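I had been meaning to get out to the Kairys summer open day for three years running, and every year something came up (car, dentist, my sister's wedding). This time I finally made it, and I'm so glad I did! For anyone who doesn't know it, Kairys is the technical school out past the river, and every summer the student robotics club throws the doors open for one afternoon so the rest of us can wander through and ask silly questions.

Parking first, because everybody asks. There's a lot behind the main building, but go in by the second gate. I went in by the first one and ended up in a delivery bay with a very patient man waving me backwards. From the lot you follow paper arrows taped to the floor, up one flight of stairs, past the trophy case and a vending machine that only takes coins. Bring coins.

They'd split the day into two halves. Downstairs in the gym was the stuff for little kids, with line-following cars, a bubble machine somebody had wired to a clap sensor, and a long table where you could solder a blinking badge. I stood in line for the badge table for ages behind a family with four kids and I regret nothing. My badge is a lopsided star and it does blink, if you press on the battery with your thumb. The girl helping me was maybe fifteen and much better at soldering than I'll ever be. She told me to heat the pad and let the solder come to it, and suddenly I wasn't making blobs anymore. All those years of blobs!

Upstairs was the club itself, and this is where I spent most of the afternoon. They have two rooms knocked together, with the machines on one side and the computers on the other, and a couch that looks like it came off a curb. The club has 37 members this year, which they were very proud of, and a fair number of them were hovering around waiting for visitors to ask something. I'm a person who will always ask something, so we got along great.

The big thing this year is a contest they call Wulero. It's a manipulation contest, so no driving around, no battling, no throwing balls into hoops. Each team gets the same board full of little jobs and has to get a robot to do them one after another: move a slider to a number, pull a plug and put it in a different socket, flip a switch, touch a probe to a certain spot. A full run is worth 200 points and you get 10 minutes. You lose points for knocking the board, and you lose a lot of points for touching anything with your own hands once the clock starts. There are practice rounds all through the fall and the real thing is in December, against two other schools.

When I came in, a team named Leven was setting up. There were four of them, and they had the slightly haunted look of people who'd been at it since breakfast. One of them explained the sliders to me very seriously. You'd think pushing a knob along a slot would be the easy one, right? I did. But the knob is small, and if the fingers come down a hair off to the side, they push against the panel and the whole board wants to skid. Their first fix back in the spring was just to go slower, and that ate so much of the clock they never got to the plugs. Now they come at the knob at an angle and nudge, stop, look, nudge again. I watched a run and found myself leaning sideways like I was bowling.

I asked about the fingers, too, having expected something shiny and expensive. They print them right there in the back of the room, and they break them, and then they print more. There was a shoebox of dead ones on the windowsill. Somebody had written a date on each one in marker, plus what killed it. "Plug" was the most common. "Fell" came up quite a bit. One just said "me."

The board is the real star for me, though, and I got a bit obsessed with it. It's made of separate panels that lock together like a jigsaw puzzle, with tabs and notches, so the teachers can shuffle the layout between rounds and no team can just memorize where things are. The slider panel Leven was working on has two long slots side by side with the numbers 1 to 5 printed in a row between them, and each slot has a white square knob with a blue triangle on it for pointing at a number. The plugs are on a panel of their own, black and red and blue with the wires looping all over each other, and I can see why that one eats fingers. I'd have tangled it in ten seconds with my actual human hands. The switches looked friendlier, two chunky metal toggles with On and Off printed next to them.
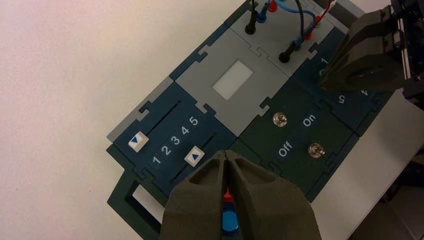 Probing is the job Leven was most nervous about, and they talked me through it twice. You have to pick the thing up, hold it steady, and bring the tip down exactly where the judges say, with no second touch allowed. Theirs is a blue handle with a little orange-red tip, gripped upright between two dark gray fingers with triangles cut out near the ends, and the whole trick is keeping it from twisting in the grip. The rough surface on the fingers is meant to help with that. They'd tried rubber tape in the spring and it peeled off in the middle of a practice round and stuck to the board, which cost them the round and (I gathered) a certain amount of dignity.

Around three they ran a little demo where visitors could have a turn at steering. Oh, I was terrible. You move a handle and the arm copies you, and my brain could not get the hang of left being left. A boy of maybe eight went after me and got a slider all the way to the other end on his first go, and his mother took a video, and everybody clapped. I clapped too. Mostly.

I also had a long chat with one of the teachers about money, since I always wonder how school clubs manage. The boards come from Zakoden, a small workshop in the next town that gives them a break on the price, and the club raised 2000 dollars over the winter selling calendars and those blinking badges. It all went into motors and spools of printing plastic. If you want a calendar there's a sign-up sheet by the door, and I put myself down for two.

Food: there was a grill going in the courtyard, good sausages, mustard in a giant pump bottle, and a lemon cake that was gone by the time I got there. I'm told it's always gone by two. The coffee was school coffee. There was shade along the back wall and some folding chairs, and I sat for a while with my blinking star and listened to two of the kids argue about whether to start a run with the switches or save them for last. One said get the easy points in early. The other said you want something easy waiting for you when you're panicking. They went at it through an entire sausage each and didn't settle anything.

A few practical bits if you're thinking of going next summer. The upstairs rooms get hot, so go up early and do the gym afterward. There's an elevator but you have to ask at the front desk for it. Small kids are welcome upstairs but they do have to stay behind the yellow tape while a run is on. And if you'd like to see the contest itself, visitors are allowed in December too, with tickets at the door. I've already told my sister she's driving.

Posted Aug 8, 2018 | Questions or corrections? Use the contact form | All text © the author | Back to top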